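Ursina Lehner
26 July 2025

Back at the shared workshop on Pillum. The job for the arm is still the same: pick a part from the tray, carry it over to an old desktop case, set it down without hitting anything.

Ran 155 picks yesterday with the new fingers. 11 misses, all of them on the tray side. The old fingers missed a lot more than that.
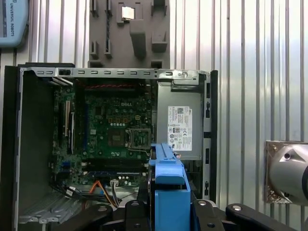
Speed is down to 65 mm/s for the last bit of the approach. Slow to watch, but the force readings are much smoother and I can hit stop in time.

Meinrad Koller rewrote the regrip routine. If the first grip is off center it now puts the part back and tries again. It used to just carry on.

Still to do: shorter screws for the fingertips, a better tray, and a proper home position so I stop typing it in by hand.

Someone asked about the log viewer. It's Skustel, the free version. It opens our longest run (3613 lines) fine.

Next step is two different parts in one run. Hoping to have that going by September.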